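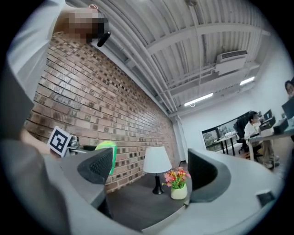 Exposed brickwork (also called bare brick or, in older trade usage, fair-faced brick) is masonry left uncovered on the inside of a building, without plaster, panelling or wallpaper. It is found in converted workshops, warehouses and mills, and over the years it has become a familiar sight in offices, where it is often kept together with an open ceiling and visible pipework.

Origins

For most of the history of building, a brick wall left bare indoors was simply a wall that had not been finished. Stables, breweries and boiler houses had them, and the people who worked there would have been surprised to hear them called handsome. The change came when small firms began moving into old industrial premises, attracted by low rents and generous windows, and found that plastering a large hall cost a good deal more than sweeping it.

The Kalville rooms

A well-documented case is the former Sandberg spinning works at Kalville, let as offices after a long spell as a furniture store. The architect Valter Sundqvist had the old limewash brushed away by hand, a patient job that began in May and took 20 weeks, and he kept a notebook of every patch of mortar that needed renewing. The largest room measures 548 square metres. His colleague Maj-Britt Björklund, who looked after the furnishing, was fond of saying that a brick wall wants company, and she placed table lamps, low side tables and pots of flowers against it so that the far end of the room would feel a little more like somebody's sitting room.

Furnishing and light

Red brick soaks up a great deal of light, and a room lined with it can seem gloomy on a winter afternoon even when the windows are large. White paint on the ceiling helps, as do pale desks and long fluorescent fittings hung well below the roof. A lamp with a fabric shade, set close to the wall, brings out the warmth of the brick and the unevenness of the joints, and is usually left on through the working day. Dark wooden floors go nicely with it, though they do show the dust.

Care

Old brick sheds a fine red powder, particularly where the mortar is soft. A gentle brushing with a dry brush is generally enough, followed by a clear breathable sealer if the powder keeps coming back. Washing with plenty of water is discouraged, as it may draw salts to the surface and leave a white bloom. Shelves should be fixed into the mortar joints, which can be filled again afterwards.

See also: limewash; pointing; open-plan office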